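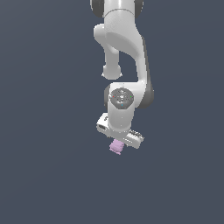 Shahab Azimi

Kencombe pick test

The Kencombe pick test is a simulated procedure for comparing robot grippers and the controllers that drive them. A single arm picks up a single small cube, lifts it and holds it. The test was written at the Kencombe laboratory as an internal check on controller changes and was later adopted for comparing gripper models. It is run in the Clikico simulator and has no standard hardware counterpart.

The test is deliberately narrow. It measures whether a parallel gripper closes squarely on an object and keeps hold of it during a vertical lift. It does not measure placing, sorting, grasping in clutter or the planning of long movements.

Set-up

The arm model is a white jointed arm carrying a two-finger parallel gripper. The object is a pastel purple cube with a side of 40 mm, placed on a plain surface of a single grey-blue colour. No other objects are loaded. The plain surface keeps rendering time low and gives the camera-based controllers very little to confuse with the cube.

The surface carries no grid or printed marker. A controller that depends on visual markers therefore cannot be entered without changing the scene, and results from a changed scene are listed separately.

Position and rotation of the cube are drawn at random at the start of each trial from a list supplied with the test files. The same list is used for every gripper, so that trial 12 for one model can be set beside trial 12 for another.

Procedure

The arm starts with its gripper open and pointing downwards. The controller moves it over the cube, turns the wrist to match the rotation of the cube, lowers the fingers and closes them. The arm then rises to 335 mm above the surface and remains there until the hold timer ends. A full run consists of 144 trials.

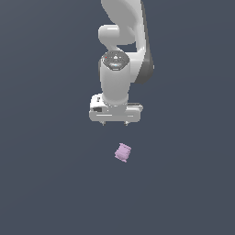
Gripper open over the cube in the Clikico simulator.

A trial is counted as a success if both fingers still report contact at the end of the hold. Two kinds of failure are recorded. A miss is a trial in which the fingers close without contact on both sides. A drop is a trial in which contact is made and then lost at any point before the timer ends. Trials in which the arm reaches a joint limit are marked void and repeated once - a second void counts as a miss.

Grippers and controllers

Two gripper models are distributed with the test. The Lozano model has short fingers with flat pads and a wide housing. The Gurnov model has longer fingers and a narrower housing, and its pads are given a softer contact setting. Both attach to the same wrist, and the arm model is not altered between runs.

Short fingers leave little clearance between the housing and the top of the cube, and the lowering height has to be set with more care for the Lozano model. Longer fingers are more tolerant of a height error. They also bend further under load in the simulator, which shows up in the log as a slow drift in finger gap during the hold.

Each gripper is tested with two controllers. The position controller closes the fingers to a fixed gap. The force controller closes them until a set contact force is reached. The first published set of results, dated 2019-07-08, covered every pairing with the Lozano and Gurnov models. Most misses in that set came from errors in wrist rotation, where a finger met a corner of the cube and pushed it aside. Drops were mainly recorded under position control.

Camera views

The controller may use one fixed camera or the object position given by the simulator. Runs of the two types are not mixed in one table. With the fixed camera, the gripper housing can hide part of the cube during the final approach, and most entries stop updating the cube position once the fingers are below a chosen height.

Limitations

Contact in the simulator is sensitive to the time step. A revision in September fixed the step for all runs and withdrew 552 earlier trials made with other values. Friction between pad and cube is a single constant, so worn or dirty pads are not represented. A cube also favours parallel fingers, and the test has little to say about suction or three-finger designs.

See also

Clikico contact settings
Gurnov long-finger gripper
Lozano short-finger gripper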